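Hikalo Tableware Sorting Room – Interim Progress Report to the Baird Fund

Submitted 1 April to the grants office. The report covers use of the award to Dreltano for fitting out one sorting room and preparing donated tableware for loan. In the current layout the table stands against the wall, under a black cloth, with a white bowl on it.
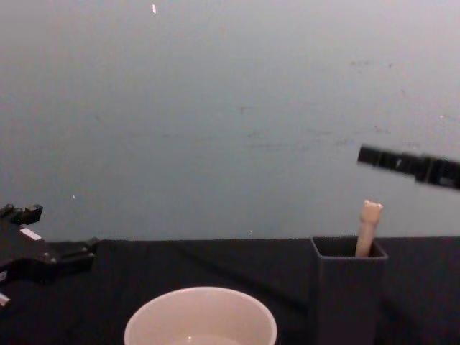

Reading time: 1 minute

The cloth was chosen so that pale china shows up clearly when it is checked for chips. Of the 500 pieces pledged, 159 have been checked and entered in the Hivix register. Bowls were taken first, as they are most often requested.

Wall surfaces remain the main outstanding item. The paint is sound, but scuffs have gathered and will need cleaning or a fresh coat.

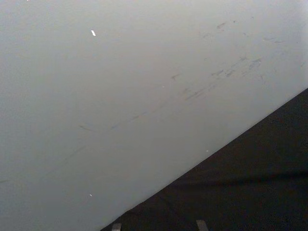
Kirsty Strachan
Project Manager, Dreltano

Repainting was left out of the original budget. We ask the Fund's approval to move 100 dollars from the packing line to cover paint and filler – the total award would not change.
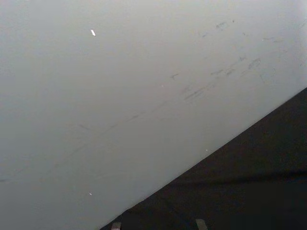 Shelving has been ordered and is due in June. Until it arrives, checked pieces are kept in 15 lidded crates in the adjoining store.

Each piece is set out on the cloth, looked over and entered before it is crated. A white ceramic bowl and a dark grey square container are on the table at this stage.

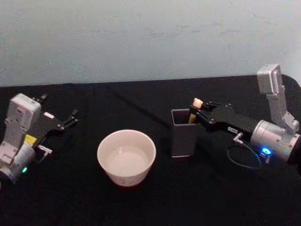 Page 2

Plates and serving dishes will follow once the bowls are complete. The next report will include the final paint costs and an updated register total.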